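Bireleo: a word list of kitchen and household terms

README, last touched Dec 12, 2021

Hello! This is my list of everyday words for things you find around a house, with the regional variants I've been scribbling down for years (first in a notebook, then in a spreadsheet that got out of hand). It started as a side bit of Kovton, my crossword helper, and grew until it wanted a folder of its own.

What's in it

There are 1595 entries in words.csv. Each row has the headword, a plural, a short meaning in my own words, and up to 20 variants split by semicolons. So "tap" has "faucet" beside it, "tea towel" has "dish towel" and "drying-up cloth", and "bread roll" has so many that I gave up and let it fill the whole cell.

The columns are:
word
plural
meaning
variants
region (often blank, sorry)
sure (yes, no or hmm)

"Hmm" means I've heard it once and can't find it written down anywhere. Nearly 300 rows are hmm. Please don't build anything serious on those!

Tap or faucet, toaster, toaster oven, tea towel: all in the list. 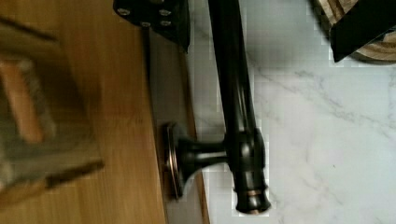
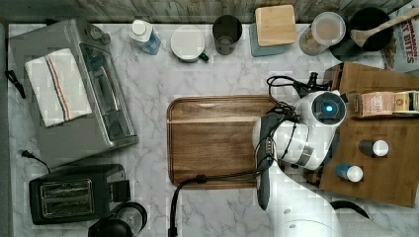
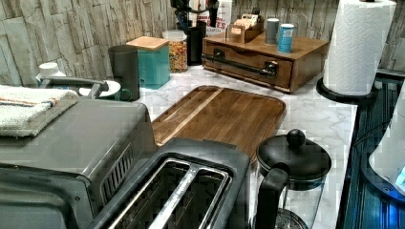 Spelling is British throughout, and American forms go in the variants column even when they're the more common ones. I went back and forth on this for most of February and I'm not doing it again.

Known problems

Plurals of two-word things are patchy. I also have 11 duplicates that differ only by a hyphen, and I keep meaning to merge them, but Barrera (the little script that checks the file) falls over whenever I try. If you open the file in a spreadsheet, tell it the text is UTF-8 or the accents go funny.

Using it

Take it, change it, put it in your own word game. A mention would be lovely but I won't chase you. There's an older copy floating about under the name Codo with the meanings and variants swapped in some rows, so use this one instead.

If your gran had a word for the end slice of a loaf and it's missing, open an issue and tell me where she grew up.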